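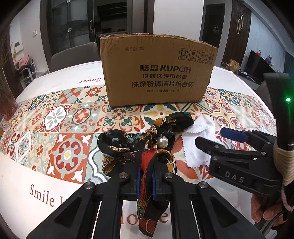
Una compañera del grupo objetó, al leer el primer borrador, que un pañuelo de seda no se puede plegar con el mismo criterio que un paño de limpieza, y que medirlos juntos falsearía los resultados. Se aceptó la objeción y se separaron las dos series.

Buscar en el sitio Buscar

3. Ordenación de textiles pequeños en mesa

El ensayo pertenece al proyecto Kencombe, 10 de marzo de 2022. Se trabajó sobre una mesa blanca con un camino de mesa estampado con motivos de azulejo y la palabra «Smile» en letras rojo oscuro. El estampado resultó poco práctico como referencia visual: el pañuelo, también estampado y con negro, mostaza y rojo, se distingue peor sobre él que el paño blanco de borde en zigzag.

Se registraron 237 pliegues en 5 sesiones. Criterio de validez: esquinas alineadas con un error máximo de 2 cm — medido con regla, sin alisar a mano.

El colgante en forma de perla desplaza el centro de peso del pañuelo. En la serie siguiente se plegará con el colgante hacia dentro.

Pendiente: repetir 4 pliegues anulados por error de anotación.

2 comentarios · Compartir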